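Search this site Enter keywords

Visit report: Corrigan dance studios, May open day

Corrigan opened its rehearsal building to teachers and touring companies for one afternoon. The main studio has a sprung floor on a double batten layer, laid by Voden and covered with grey vinyl. Seating is retractable — 258 places when fully extended.
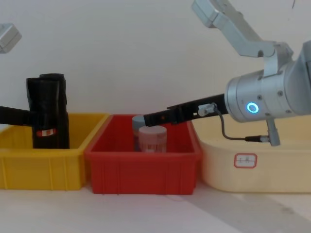
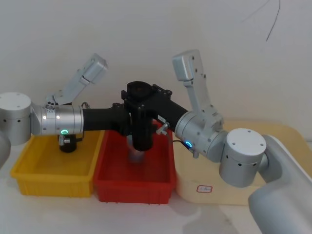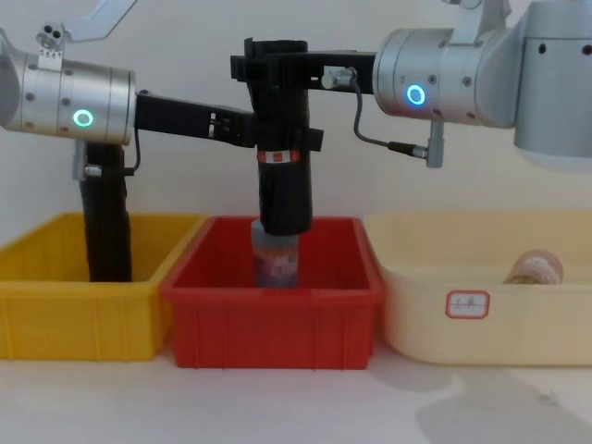

Two arms over the plastic bins, yellow and red among them.

Aisling Ó Conaill led a 22-minute floorwork class at 3 pm. Sound was even across the room, with slight echo near the mirrors. Changing rooms are on the lower level and reached by stairs or lift. Hire requests go to Jarlath Ó Briain at the front office.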